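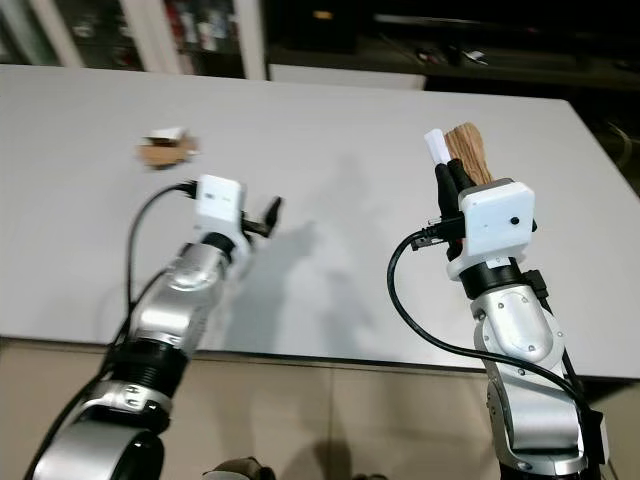 Fig. 1. A large white tabletop.

Unit 4: Choosing a Work Surface
Course notes, Interior Materials I
Instructor: Skarphéðinn Hafþórsson

Read these notes before the April workshop. Bring your sample cards.

Color and glare
White tops bounce light back into the room and make small dark parts easy to find. They also show ink, coffee and scratches sooner than gray or tan. A gloss finish under a bare lamp will tire the eyes, so ask for matte where people read or write.

Size
Reach matters more than total area. Most seated adults can work comfortably in a strip 17 inches deep along the front edge. Anything past that is storage - plan for it as storage.

Edges
Square edges chip first. A small rounded edge lasts longer and is kinder to forearms. Check the underside too, where swelling usually starts.

Cleaning
Mild soap and a soft cloth. Test any solvent on a hidden spot and wait 10 minutes before you look at it.

Assignment
Pick one table you use every day. Measure it, note the finish and the edge type, and list every mark you find on the top. Two pages, with one sketch. Reading: Acharya, chapter 3, and the handout on laminates starting at page 239 of the course pack.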